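Sunday, September 29, 2019
By Settimio Gatti

Pin-yu Kwan wrote:
> Does anyone on the list still grow lilies from seed? I saved
> a bag of pods in July and have no idea if they're worth the trouble.

Pin-yu, yes, and please do it! I started with one packet from the Closby swap and I've been hooked ever since — my notebook is up to 2,251 seeds sown, with 1,120 of those from my own crosses (mostly onto Annan, which sets pods if you so much as look at it). Dry the pods somewhere airy, shake out the seed and hold it up to a lamp. A good one shows a thin dark line in the middle. 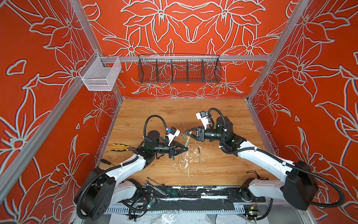 How long until they bloom?

Three years for the quick trumpet types, and longer for most of the others, so label everything in pencil. Marker fades and then you're guessing.

I sow in deep pots, barely covered, and leave the slow kinds out all winter. My best batch last spring was Drarent, around 70 seedlings in one tub, all looking like grass — I was thrilled!

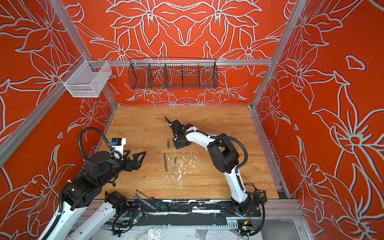 Lily print, pale flowers on orange-red.

If you have seed to spare, I'd love to trade for some Posomon.

Settimio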